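Rendez-nous les guichets

Écrit vite, entre deux trains. Enfin, entre un train et un car, le train de Rurel étant supprimé. Encore.

Donc la gare n'a plus de guichet depuis juillet. Une borne à la place, et une affichette qui renvoie vers l'appli Flerell. Très bien pour ceux qui ont l'appli. Ma voisine de banc, non. Elle voulait un aller simple pour Mivham avec sa carte de réduction, papier, la carte. La borne ne connaît pas le papier.

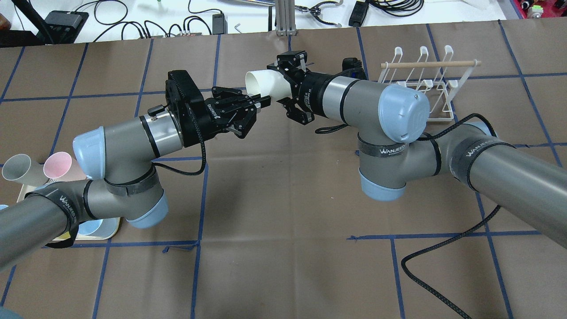
Elle a payé plein tarif. 23 euros. Au guichet on lui aurait demandé son âge, point final. Et qu'on ne me parle pas de confort du voyageur, le confort c'était une chaise, un radiateur et quelqu'un qui savait à quelle heure passait le car de remplacement.

Je sais, les chiffres. La commune compte 1128 habitants, un poste ça coûte, et l'opérateur répète que les ventes au comptoir baissaient. Forcément qu'elles baissaient ! Ouvert six heures par semaine, le mardi quand tout le monde travaille. On réduit, on constate, on ferme. 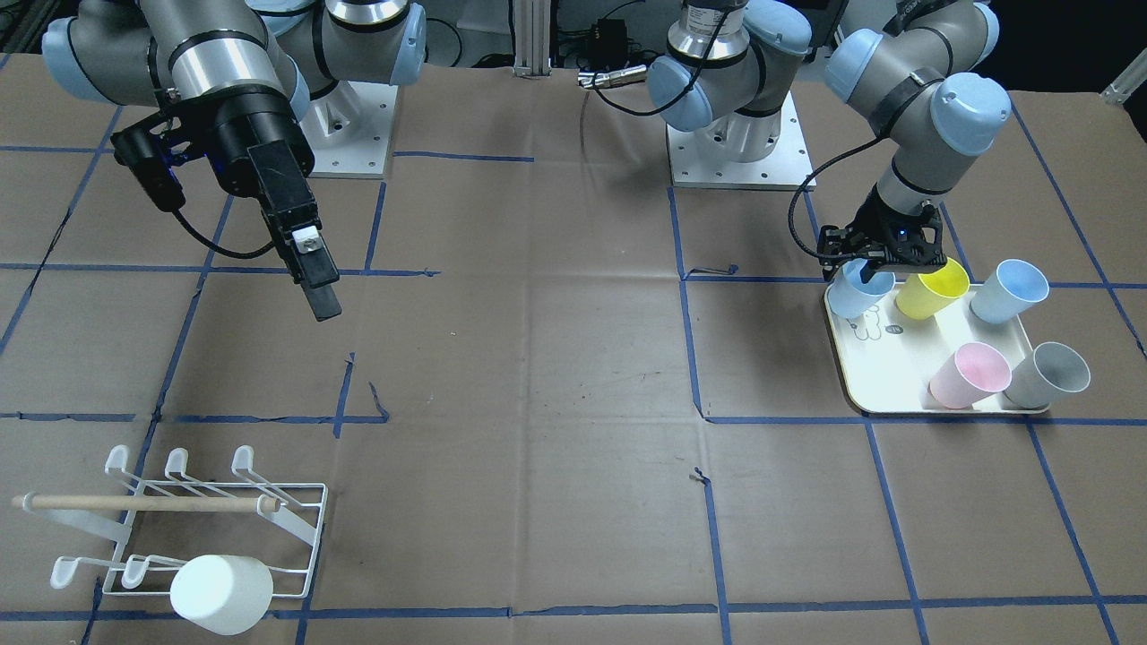
Même méthode pour la poste, pour la perception, bientôt pour la mairie annexe de Chu. A chaque fois le même courrier, « évolution de votre service ». J'en ai gardé trois dans un tiroir, quasiment identiques.

Ce que je demande n'a rien de fou. Un guichet partagé, train, poste, impôts, deux matinées et un soir. Une vraie personne, formée, payé correctement. Un numéro affiché dehors.
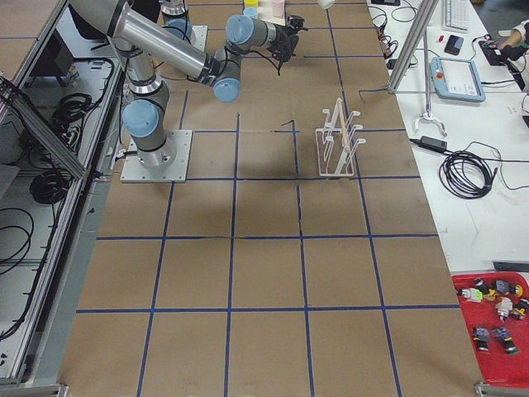 Et qu'on arrête les consultations en ligne pour savoir si les gens sont génés par le tout en ligne. La dernière a fermé avant que je trouve le lien.

Le car arrive, je file. Il ne prend pas la carte bleue.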